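Where Do Campaigns Get Their Money?
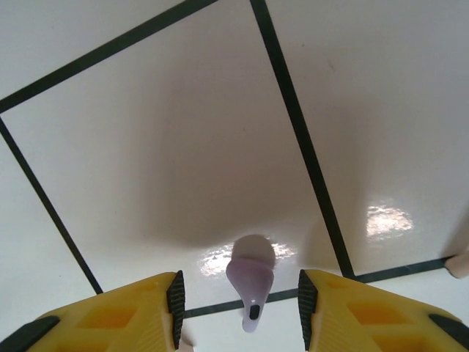

Grurnberg, 1 Mar 2020

When grown-ups run for office, they need people to know who they are and what they want to do. Telling people costs money. A yard sign costs money. So does a stamp, a radio ad, or a room big enough for a meeting. The money a candidate gathers to pay for these things is called campaign money, and a gift of campaign money is called a contribution or a donation.

This page explains where that money comes from, where it goes, and how anyone can look it up.

Who gives?

Most of the people who give to a campaign are ordinary people. They might live on the same street as the candidate, or they might have read about the candidate and liked the ideas. Many gifts are small. A person might give $10 and never give again.

Candidates can also give money to their own campaigns. Sometimes they lend it instead, and the campaign pays them back later if there is enough left.

Groups can give too. People who work in the same kind of job, or who care about the same problem, sometimes put their money together and decide as a group which candidates to help. Different places have different rules about which groups may give and how they must sign up first.

What is a limit?

A limit is the most that one person or group is allowed to give. Suppose the town of Flilovel is choosing a mayor, and the town's limit is $400. A baker in Flilovel may give one candidate $10, or $200, or $400. She may not give $401. If she does, the campaign has to send the extra dollar back.

Limits are there so that a few people with a lot of money can't pay for a whole campaign by themselves. Not everyone agrees about limits. Some people think they should be lower. Other people think that giving money is a way of speaking up, and that limits should be higher or should not exist. Lawmakers and judges have argued about this for a long time.

What can the money be spent on?

Campaign money is for the campaign. It can pay for signs, buttons, mail, ads, phone bills, office rent, and the wages of people who work for the candidate. It can pay for pizza for the helpers who knock on doors.

It can't pay for the candidate's vacation, or new skis, or a birthday present for the candidate's sister. Those are personal things. A candidate who spends campaign money on personal things can be fined, and in serious cases can be taken to court.

What is a campaign finance report?

"Finance" is a word for anything to do with money. A campaign finance report is a list that a campaign has to fill out and hand in. It has two main parts. One part shows the money that came in, with the names of the people who gave it. The other part shows the money that went out and what it bought.

Here is how two lines might look in a report from Flilovel:

Money in: Prano Bakery owner, $200
Money out: Schwerdtfeger Printing, yard signs, $400

Reports are due on certain days. Close to an election they often have to be handed in more quickly. In Flilovel, a large gift that comes in during the last week must be reported within 24 hours, so that voters can find out about it before they vote.

Very small gifts are sometimes added together and listed as one number, without names. The rules for this depend on where you live.

Who can read the reports?

Anyone can, and that includes you. In many places the reports are on a website run by the state, the county, or the city. In a small town they may be kept on paper at the town office, where you can ask to see them.

Newspaper reporters read them often. They look for who gave the most, whether a group is giving more than it used to, and whether the same person gave to both sides. Some people and groups do give to both sides.

Does the one with the most money win?

Not always. A candidate with a lot of money can buy more ads, and that helps people remember a name. But each voter still gets one vote, and a person who gave $400 has the same single vote as a person who gave nothing. Candidates with less money have won many elections.

A gift is also not supposed to be a trade. It is against the law for a candidate to promise to do something in office in return for money. That is called bribery.

Words to know

Candidate: a person who is trying to be elected.
Contribution: money or something useful given to a campaign.
Limit: the most someone is allowed to give.
Report: the list of money in and money out.
Bribery: giving money to someone in office, or someone who wants to be, in return for a favor.

Something to try

Ask a grown-up to help you find the campaign finance reports for your city or county. Pick one candidate. Find the largest gift and the smallest gift on the list, and then see what the campaign spent the most on.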